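Flulix (software)

Flulix is a control and planning package for two-arm tabletop manipulation. It reads images from the cameras on and around a workstation, estimates the position of each object on the table, and sends joint commands to both arms from a single process. The package was developed at Plavesska and is used mainly for sorting, nesting, and stacking tasks. Version 4 replaced the separate left and right planners of earlier releases with one shared planner.

Architecture

The software is divided into a perception module, a task planner, a motion planner, and a low-level controller. The perception module, called Sturko, outputs a list of objects with a pose and a confidence value for each. Nested objects are stored as a single stack with an ordered list of members, so that a bowl hidden inside another bowl stays in the world model after it can no longer be seen. The controller runs at 60 Hz. Perception runs more slowly, and the motion planner fills the gap by predicting object poses from the last grasp state.

Stacking tasks

Bowl stacking is the standard test for the shared planner. The bowls differ in color and may differ in size, and the task planner must choose a stacking order before either arm moves. Each arm reserves a volume of space above the table for the length of a motion. If the two volumes overlap, the arm with the lower priority waits at its last safe pose.
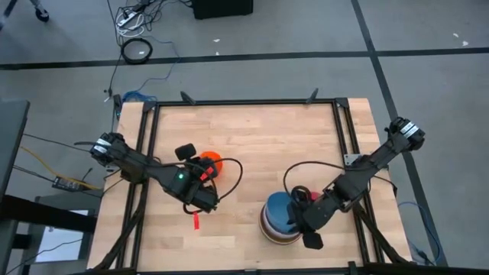
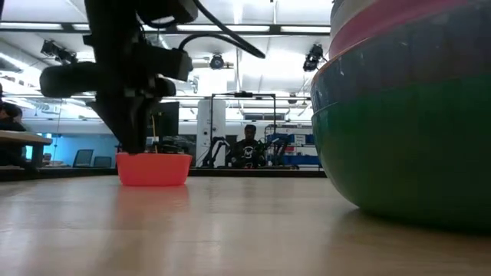 Bowl-stacking workspace with black grippers and bowls in several colors.

How does Flulix keep the two arms from colliding?
The planner checks every proposed path against the space reserved by the other arm, and the controller stops both arms if the measured joint positions drift too far from the plan.

Recorded runs

Each run is saved as a log of joint positions, gripper states, and camera frames on a common clock. The bowl-stacking set contains 2,423 runs and the general tabletop set contains 3,588. Logs can be replayed through the Faulkner viewer, which draws planned and measured paths on the same time axis. Replay does not need the arms to be connected.

Limitations

Pose estimates become less reliable when a gripper blocks the rim of a bowl from most cameras. Glossy table surfaces can also produce false detections from reflections; a mask for the table plane was added in version 4 to reduce them. The stack model assumes that bowls are upright, and a tipped bowl has to be cleared by the operator before planning can resume. Soft objects are not supported.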